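Getting Sticky Rings and Old Glue Off a Tabletop

12/02/2018

I've been cleaning up secondhand tables for years (my garage will tell you all about it) and the question I get more than any other is how to deal with the gunk people leave behind.

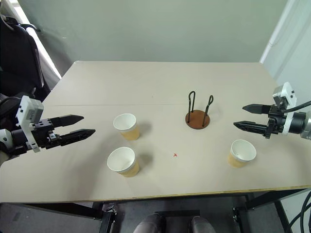 Tawfik wrote in to ask whether vinegar is safe on everything, as a bottle of it had dulled the finish on a much-loved sideboard. Sorry to hear it! And no, it isn't. Vinegar is an acid, so keep it well away from marble and other natural stone, and go easy on waxed or oiled wood too. I only reach for it on laminate, and even then I water it down by half and wipe it off right away.

For tape and sticker residue I start with plain cooking oil. Dab it on, go and make coffee, come back and rub with an old T-shirt. Nine times out of ten the goo rolls up into little gray worms (weirdly satisfying) and you just need dish soap and warm water to get rid of the grease. Don't do this on bare wood, though, or you'll trade a sticky patch for an oily one.

Rubbing alcohol is my next step. I like the 70 percent kind from the drugstore. Test it underneath first, and never on shellac, which it'll melt like butter. Ask me how I know.

Dried glue drops need patience more than muscle. I hold an old plastic card nearly flat and push. If it won't budge I warm the spot with a hair dryer on low, count to twenty and try again. Metal scrapers stay in the drawer!

Crumbs in the joint between two panels used to drive me nuts. A wooden toothpick wrapped in one layer of damp cloth gets right down in there. Run it along slowly, then dry the gap well, as chipboard swells if water sits in it.

If you've got a scuffed spot to smooth on a varnished top, 2,000 grit wet-and-dry paper with a drop of soapy water is plenty. I tried 4,000 once and was there half the afternoon. Follow up with paste wax, thin as you can manage, and buff it the next morning.

Next time I'll get to wobbly legs, which I've been putting off since May.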